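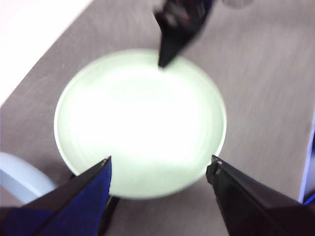

Plate's empty

Search posts, people, tags

Right, a few of you asked how I got on with moving my crypto off the exchange and into my own wallet. Long one, sorry! 1/9

So I'd had everything sitting on Trerkier for ages (mostly bitcoin, plus a bit of daft stuff I bought in December and would rather not discuss). Easy app, nice colours, but they hold the keys, and that had started to bug me. 2/9

Bought a Canier, one of those little hardware wallets that looks like a car fob. Setup took me 30 minutes and most of that was writing the recovery words out by hand, twice, in my best school handwriting. 3/9

Please don't take a photo of your recovery words. Don't email them to yourself either. My mate Yakubu Akinola kept his in his phone notes and then lost the phone on a train. He got it back, but what a weekend that was. 4/9

Then the scary bit, sending it. I did a tiny test amount first and sat there refreshing like a mad thing. Took 23 minutes to show up as confirmed, and I'd convinced myself I'd pasted the wrong address. I hadn't! 5/9

Fees. Trerkier charges a flat withdrawal fee, so my test cost the same as the real one. Bit galling, but I'd do it again. The proper transfer was almost £2,000 and I wasn't going to just fling that off and hope. 6/9

Somebody asked about Ferkico. I did look, and their wallet is free, but it lives on your phone and I drop mine constantly. Fine for pocket money I reckon, a tenner or two for messing about with. 7/9

Oh and keep your records for tax!! Moving coins between your own wallets usually isn't a sale here, but I paid the fee in bitcoin and that bit can need looking at. I've got a spreadsheet now. It's ugly. 8/9

Next job is finding somewhere sensible for the second copy of the words, as the biscuit tin isn't cutting it. If anyone's used those Omoregie metal plates you stamp the words into, shout, I'd love to know if they're a faff. 9/9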